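April, evening, after the second Overo session

Second day with the Overo handheld pair on trial from Zesberg. Writing this up tonight, as Prasanna wants a yes or no before the loan runs out and my notes from the first day are mostly about charging.

Unboxing summary, for completeness. Two handheld grippers, left and right, a dock, two spare sets of finger pads, a bag of screws, one hex key, one printed card with a QR code that goes to a page still marked as a draft. The manual proper is a PDF that Nimal Fakir had to send over by mail. Firmware update took 70 minutes on the first unit and 7 on the second. No explanation found. Both now report the same version.

Pairing works if the left unit is switched on first. If the right goes first, the dock assigns it as left and the recordings come out mirrored in the index (the video is fine, the labels are wrong). Lost most of a morning to this. Wrote to Zesberg support at 10:15, reply from Gilberto Grajales at 2:40. He confirmed it and gave the workaround I had already found. Polite, no fix date.

Calibration: open fully, close fully, hold closed for a slow count, release. The app wants this every time the battery is swapped. The width reading drifted after the first swap when I skipped it, so I no longer skip it. Zero offset after proper calibration is small enough that I stopped writing it down.

Trigger feel is better than on the Avbridge we had last year. The Avbridge had a dead zone at the start of travel and then moved all at once, which was tolerable on mugs and towels and useless on anything thin. The Overo moves from the first bit of squeeze. The spring is stiff, though. By the end of a long block my index finger is sore on the right side, and I have started taking a break at each battery swap whether I want one or not. Lakmal Seneviratne has smaller hands and says the reach to the trigger is the worse problem for her. She shifted her grip down, which put her palm over the status light, and then missed a full-storage warning. Add to list.

Storage: the warning comes late. 200 clips fit on a unit at the default setting, and the light changes only when there is no room for another one. Offload to the laptop over cable is fast. Offload over wireless I gave up on.

Task list for the trial came from Debashish Jayasinghe, who runs the small-object set for Selvanayagam. His list is heavy on household sorting: cutlery, buttons, sewing things, jewelry. He wants deformable and rigid items mixed, on soft surfaces, in ordinary rooms with ordinary light. The contract asks for 2,000 accepted clips across all sites, so whatever we pick has to hold up with people who have had one afternoon of training and will not read a draft PDF.

Cutlery was dull and went well. Buttons went badly on the flat ones, as expected. The fingers meet cleanly at the tip, but a flat button on cloth gives them nothing to get under. Pinching up a fold of the cloth together with the button works, and then the cloth has to be shaken off, and I doubt Debashish will accept that as a clean pick. I asked. No answer yet.

Moved to the bedroom for the jewelry block after lunch. Striped bedspread, tray on top, daylight from the window and nothing else switched on. Exposure took a moment to settle whenever I swung toward the window, so I turned my body to keep the glass off to the right and mostly stopped looking that way.
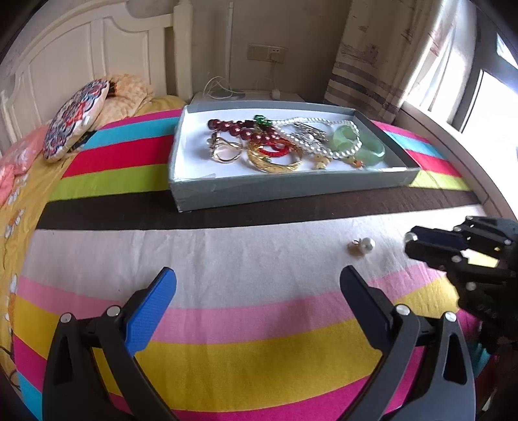

Single pieces lying on their own are the easy half. A pearl earring on the spread has a round body and a bit of metal fitting to catch, and the approach is clear from every side. The hard half is the tray. A long pearl necklace tangled up with a chain bracelet behaves as one object until it doesn't, and the task sheet counts them as two. My rule for now: loosen with one gripper, hold with the other, and mark the clip as two-handed. Bangles are fine by the rim. Rings I can do, slowly. Pulling a ring out from among other pieces usually drags something else along, and I let it, put the extra piece back and carried on in the same clip.

The bed itself is a poor work surface for this. Any downward pressure sinks the spread and the tray tips toward the hand. A board under the spread would solve it, but the sheet says ordinary rooms, so no board. I ended up bringing the fingers in low and flat, which tires the wrist.

Pads: there is a real difference in hold between a textured pad and a bare finger. On polished stone and pearl I would want texture on both sides. Zesberg sells the pads in sets and will not quote them singly. Asked Gilberto again.

Other points for Prasanna:

- Screws at the pivots need a check before each block. One had backed off slightly on the left unit by mid-afternoon. Thread lock would do it, if Zesberg allows it under the loan terms.
- Battery swap without ending the session is not possible. The Avbridge could do that.
- Wearing gloves is no problem for the trigger. Sensing is all in the jaw.
- Price per pair is higher than the Avbridge, support included for the first year only.

Leaning yes, with conditions: mirrored labels fixed or at least flagged in the app, an earlier storage warning, pads sold separately. I would not hold out for the spring - Nimal says a softer one exists and can be fitted in the field with the same hex key. He is posting two.

Tomorrow: sewing things, then repeat the tray with Lakmal on both units and me on the laptop. Charge everything tonight. Left unit on first.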